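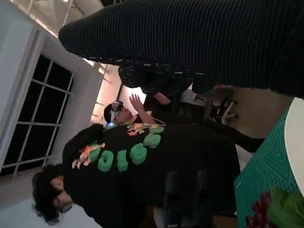
Have you ever tried to pick up a grape without squashing it? Easy for you! For a robot it's a really tricky job, and it's the one our robot club at Tostwood is working on this term. A robot doesn't know that a grape is soft and a plate is hard. Somebody has to show it. Our practice table has a green mat with a grid of lines on it, and on the mat go a plate, some dark red grapes and something leafy and green. One person can wear a white headset that covers their eyes (look for the little blue light!) and lift a hand with the fingers spread wide. We meet in the evening, so by November it's black outside the windows before we've even started.

How does a robot learn?

By copying, over and over again! You move the grape to the plate, and the robot's computer saves every tiny movement. Then you put the grape back and do it again. We do 20 goes each, then swap. By the end of term we want to have 4,000 goes saved up, which is a LOT of grapes.

Try it at home

Put on 2 thick gloves, shut one eye and move a grape from the table to a plate. Did you drop it? Now try a pea!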